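Thread about our grasp planner, because several people asked why the release is so late. I will try to write it in simple words. (1/n)

For those who are new: Nadamia is a small open planning library for robot arms. I maintain the part between "the camera thinks there is an object" and "the arm moves its fingers to it". In the team we call this part the bridge. It is not a pretty bridge.

Version 4 was promised for August. The date on this post is 02/01/2024. So you see the problem.

The old planner worked in two steps. First, choose the best grasp by score. Second, ask the motion planner for a path to it. If there is no path, take the second best grasp, and so on down the list.

On a table with one object this is fine. The first or second grasp is nearly always reachable, and you never notice that the two steps do not talk to each other.

On a full table it is very bad. The score only knows the object. It does not know that a tall thing stands beside it, or that the elbow must go somewhere too. So all the best grasps can be impossible, and the planner tries them with great patience, one after another.

In the worst test we had, it went through 103 candidates before it found one that the arm could reach. Each one had a full planning attempt with its own timeout. You can go and make tea. You can also drink it.

My first idea was to make the timeout shorter. Please do not do this. A short timeout does not separate "impossible" from "a bit difficult". We lost good grasps and kept silly ones, and for two weeks I believed that the new code was faster and better. It was only faster.

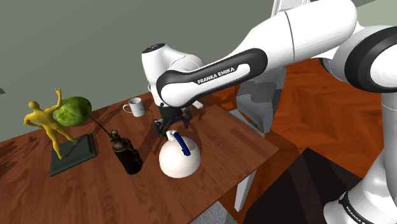 The second idea was the correct one, but it took me longer to write. We now make a cheap check before planning: solve the inverse kinematics for the grasp pose, and for a second pose a little further back along the approach direction. If either has no solution without collision, the candidate is thrown away.

Why two poses? Because a gripper does not appear at the object by magic. It must arrive from somewhere. Many grasps are free at the end and blocked on the way in, especially where there is a handle, or a neighbour standing close.

Handles deserve their own post. So, this is the post about handles.

For collision checking we used to wrap each object in one convex shape. A convex shape fills the space under a curved handle, as if it were solid. So the planner believed it could never put a finger there, and every grasp on the handle was rejected before anyone asked if it was good.

Now we split the mesh in several convex parts. The gap is a gap again. The cost is more pairs to check, and on my machine this was painful until I added a coarse test with boxes in front of it.

If your objects are simple boxes and cans, you can switch off the splitting in the config. The option is called split_meshes. I am sorry that the default in the last beta was wrong. Somebody wrote to me quite angrily about it and he was right.

Next: the seven joints. With seven joints there is one spare freedom, so for the same hand pose the elbow can be in many places. The old code asked the solver once, from the current position, and accepted its answer.

When the answer had the elbow in the furniture, the code said "grasp not reachable". This was not true. It was only that this elbow was not reachable. We now ask from several starting positions and keep every different solution.

This small change helped more than all my clever scoring work. I am a little bit offended by it.

About scenes. We generate them with Phromma, which takes household objects, puts them on furniture and lets the physics settle. Things fall over, things lean. I asked for an option to keep everything upright, and then I never used it, for the planner must also live with leaning objects.

Our test set has 229 scenes. It is not large, but I have looked at every one with my own eyes, and I know which ones are unfair. There is a file with notes. Some notes are only the word "why".

For every scene we run the planner with fixed random seeds and save the full log: which candidates, which check rejected them, which elbow. In total it is 2,000 runs for one night. In the morning I read only the difference against the night before.

Reading the difference is the habit I would recommend most. A success rate can stay the same while ten scenes become better and ten others become worse. We had exactly this in the autumn and it hid a sign error in the approach direction. For one whole beta we were checking the pose *behind* the object. Nice.

The nightly runs go on a server from Rarkgate, which we rent by the month. If the results page is down on a Sunday, it is probably me, doing an update that I should do on a working day.

A question I get often: why not learn all of it, end to end? I have nothing against it. There is already a learned network in our pipeline, it proposes the grasps. But when the arm does something strange I want to open a log and find the line where the decision was made. With the bridge I can do this.

Another question: does it work with Numotent for the execution part? Yes, from the current beta. The trajectory goes over with time stamps, and you must set the same joint limits on both sides. If you do not, Numotent will slow down the motion without telling you, and you will search a long time. I did.

What is still missing:
- moving a neighbour away when there is no free grasp at all
- soft or deforming objects, we treat everything as rigid
- a proper error message when the table mesh is not loaded (now the planner is simply very optimistic)

The first one is the one I want most. At present the planner says "no grasp found" and stops, even if one small push to the mug would solve it. To decide which object to push, and where to, is a search problem of its own. I have a branch. Please do not look at the branch.

If you would like to help: the most useful thing is a scene where we fail. Send the scene file and the seed. A video is kind, but I cannot run a video.

The documentation for the new checks is half written. My English is slow, so if a sentence there is hard to understand, open an issue and I will write it again - this is not an insult to me.

Release candidate goes out when the nightly difference is empty for one full week. We are on day four. Last time we also reached day four.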